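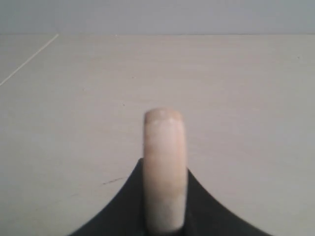
Wipe the finger before you wipe the table, Tamsin Fairweather told me, or you'll only be doing the table twice. I hadn't even got my visitor badge on straight! But that was the tone of the whole afternoon at the Brondico open day in Tidville, and I mean that as a compliment. I went expecting demos and free pens (I did get a pen) and came home with four pages of notes on house rules.

A bit of background for anyone who missed my last post. Our own shop is about to get its first arm, a small one for sorting parts, and I've been put in charge of writing the rules for it. I have never written rules for anything. So when Brondico said they'd open up the Sutcliffe room, where they do their gripper work, I signed up the same morning.

The first stop was the start-of-shift check, and this is the thing I'd steal if I could steal only one. Before any run, the table gets cleared right back to the bare top, all the way to the wall. No parts, no tools, no coffee. Then whoever is on shift pulls up the view from the wrist camera and looks at it properly, finger, table and far edge, before a single part goes down. Tamsin had me do it myself. There was the pale pink finger standing up out of its black base, and past it just gray tabletop with a couple of little marks on it. I said it looked clean. She asked me about the short dark streak over to the left of the finger. I'd seen it and skipped right over it, which I gather is what everyone does on their first try.

Their rule is that a mark on the table goes in the log even if it's harmless. Otherwise the next person on shift wastes time deciding whether it's new. Same with the finger: you note the color if it seems patchy, you note anything that looks like a seam near the tip, and you leave the judging to whoever does the inspection. I asked how often fingers get swapped and the answer was every 2000 cycles, or sooner if two people agree it should go. I liked that second part a lot.

Next came the talk on standing distance, given by Ewan Mudgway, and I'll admit I had been dreading it. It was great! He keeps the whole rulebook for that room to 5 pages, and he says if a new rule goes in, an old one has to be shortened to make space. Nobody reaches over the table while the arm has power. The person who stops the arm is the one who restarts it - no exceptions for lunch. And near misses get written up before the end of the shift, without names.

There was some grumbling from the back about that last one. A man from Flenham said his crew would never write anything down unless it was on a form with boxes. Ewan passed around theirs, and it was an index card with three lines on it. The Flenham man took a photo of it.

If I have a complaint, it's that the tour group was too big. There were 33 of us shuffling around one room, and I missed most of the bit about labeling the power cutoffs. I've emailed to ask for the slides.

Parking is behind the building, and the sandwiches go fast. They're doing another open day in December and I've already put my name down, this time with our shift lead in tow. My draft rulebook is at nine pages, so I have some cutting to do before then.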